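Bandeja negra con dos huecos redondos: ¿sirve para algo o es un trasto más?

Miyuki Iwasaki
Publicado el 25/10/19 en Orden y mobiliario

Comparto una mesa en el altillo del local de Pusach, pegada a la barandilla de la escalera. En agosto alguien dejó encima una bandeja negra mate, rectangular, de bordes levantados y con dos rebajes redondos poco profundos, uno pequeño a la izquierda y otro mayor a la derecha. Me dicen que es "para organizar la mesa". Yo llevo desde entonces mirándola y no veo qué organiza. En los huecos no cabe nada que no se pueda dejar directamente sobre el tablero, y ocupa el sitio donde yo pondría el cuaderno. 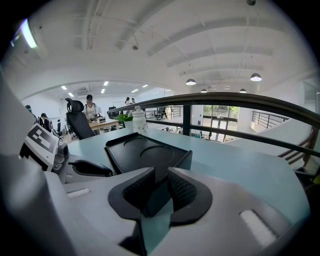

Grupo de usuarios del altillo, Pusach

Detrás suelo tener la botella de agua, blanca con puntitos grises, y a su izquierda está la planta de la maceta blanca. Ninguna de las dos está en la bandeja, y ya me parece bastante significativo. Lo que me preocupa más es la barandilla: por debajo del pasamanos queda hueco y se ve la planta de abajo. Me han propuesto gastar dinero en una bandeja más grande "para que no se caiga nada". ¿Alguien ha probado algo así y ha notado diferencia? No me valen las fotos de catálogo.

Adelino Godinho
Miembro desde hace 12 años, 3067 mensajes

Yo desconfiaría de quien te venda la bandeja grande. Una bandeja sujeta lo que está dentro siempre que nadie le dé un codazo a la bandeja entera, y entonces se te va todo junto. Si la mesa está al lado de un hueco, lo primero es separar la mesa. Un palmo ya se nota. Si no se puede mover, pon un listón o un tope en el canto que da a la escalera, bien atornillado, y pregunta antes de quién es el mueble.

Sobre los dos rebajes: por la forma diría que son para un vaso y un plato, o para un vaso y una jarra, pero es una suposición mía y no pondría la mano en el fuego. Mide el hueco grande y mide la base de tu botella. Si entra, úsalo una semana. Si no entra, o entra y baila, ya tienes la contestación y te ha salido gratis.

La planta la bajaría yo a un sitio más seguro. Una maceta pequeña junto al borde me da más miedo que cualquier botella, por la tierra y por quien pase debajo.

Johanna Lanz
Miembro nuevo, 2 mensajes

Hola!! yo tengo una parecida de Hurkumano y estoy encantada, la uso para las llaves y el café y queda monísimo. La grande no la he visto pero seguro que va bien. Saludos

Ajith Krishnan
Colaborador, más de 700 mensajes

Johanna, que quede mono no contesta a lo que pregunta Miyuki, que habla de caídas.

Coincido con Adelino en lo de separar la mesa y discrepo en lo del listón. En la oficina de Trivine pusimos uno y acabó siendo el sitio donde todo el mundo apoyaba los bolígrafos, que rodaban igual. Quitamos el listón y tapamos el hueco de la barandilla con una malla tensada entre los postes. Es fea, tapa algo de luz y hay que pedir permiso al dueño del local, pero para lo que se cae es lo único que nos ha servido.

De la bandeja: si después de todos estos meses nadie ha encontrado para qué es, déjala en una estantería con una nota. Quien la eche de menos ya aparecerá.

Miyuki Iwasaki

Gracias. Medida la base de la botella: en el hueco grande entra, pero baila. Preguntaré por la malla, aunque dudo que me dejen.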